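About Ekanayake

Most laundry companies will tell you they care about your clothes. We never knew what that meant, so we won't say it. We wash, dry and fold, and we started in Vorkville with one customer, a diner with a lot of shirts.

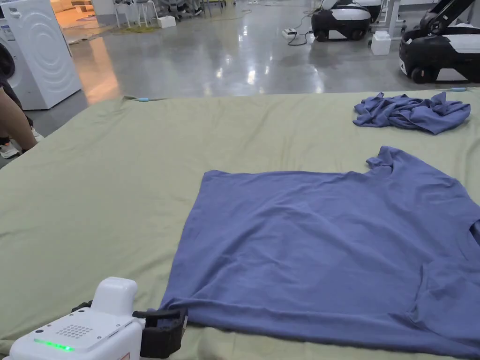
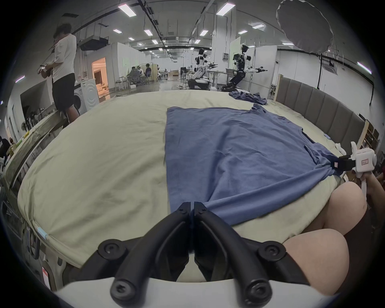
A blue T-shirt and a blue garment on the green sheet.

How we fold

Flat first, on a big surface, with the wrinkles smoothed toward the hem. Roy Wainwright tried 17 folding boards and gadgets over the years and threw most of them out. We don't believe in "signature folds" either - a shirt should fit in your drawer.

What we don't promise

We won't get every stain out. Anyone who says they will is selling something. Scented softener is off unless you ask, and Clive Marsden will probably try to talk you out of it.

Where we are

Vorkville, and a drop-off counter in Flargate, open until 6 p.m. The minimum order is 20 pieces. We looked at a third counter in January and weren't convinced.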